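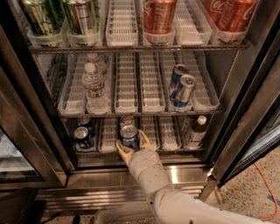

Aranka Pintér

Courses > Small Shop Basics > Unit 4 > Handout: Filling the drinks cooler

Okay, so we ran out of time on coolers and I promised I'd write up the rest. Bring this to the September practical at Cundham, please, and bring a pencil too (I only own two and they wander off).

First, lanes. A gravity-feed tray is a lane for one product. I know it's tempting when a lane is empty to drop whatever's in your hand into it! Don't. An empty lane is telling you something: either it sold through, or it never got its delivery, and if you fill it with cola you've lost the message. With a cooler like the one on page one, with cola up top, water on the middle shelf and all those bare white channels between, I'd start by reading the plan before I opened a single carton.

Second, rotation. Old stock to the front, new stock behind it, every time. Obsa Asfaw, who took this unit last year, lifted the old cans out onto a cart, loaded the fresh ones, then put the old ones back in front. It looks slow and it took her 4 minutes a shelf, which I was perfectly happy with.

Third, facing. Logo toward the customer. Look at the front red can over on the right of the top shelf, with the Coca-Cola name nice and clear on its side. Do that for every front can. If a can is leaning in its lane, stand it up before you add anything behind it, or the whole row goes in crooked.

Fourth, the door. Get your cartons open and sorted first, then open the door, fill, close it. I've watched people stand there cutting tape with the cold pouring out around their ankles.

For the worksheet: Skonuma delivers 690 cans, and your cooler takes 42 to a shelf. Work out how many shelves' worth that is and what goes to the back room. Show your working, Dariusz!

Questions to A. Pintér, Gál building, front office | © Clitidach Retail Training | Back to top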